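Gustora Travel Watercolor Set: Review

I bought the Gustora travel set in February, mainly to have something small to take on gallery visits and short trips. It has 12 half pans in a metal tin, with a fold-out mixing tray and a short brush that comes apart in the middle. I have filled two sketchbooks with it, so this is more than a first impression.

The colors are good for a set at this price. The blues and earths rewet quickly and lift well off decent paper. The yellows are weaker. The lemon goes chalky in a thin wash, and I ended up replacing it with a Gulex pan, which fits the slot with a little pushing. The green is too bright for landscapes straight from the pan, so I mix it with burnt sienna every time. 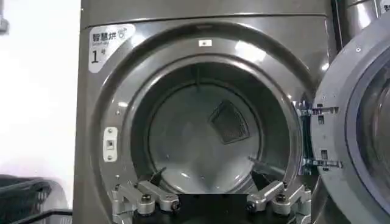
Can you use it for finished work, or only for sketches?

Finished work is fine if you stay small. The mixing wells are shallow and run out before you can cover a large sheet. I did three postcard-size pieces for a group show at Skilbridge and was happy with how they held up under glass.

The brush is the weak part. It sheds hairs and never comes to a proper point, even after a rinse and reshape. I leave it at home and carry a Deschamps round – size 6 or so would suit most people – in a separate sleeve. The tin itself has held up well. The hinge is still tight and the enamel has one chip, from when I dropped it on a stone step.

The paper swatch card in the lid is too thin to be useful. Cut your own from whatever you normally paint on and tape it in.

Good paint, good tin, poor brush. I would buy it again and would pay less for a version with no brush.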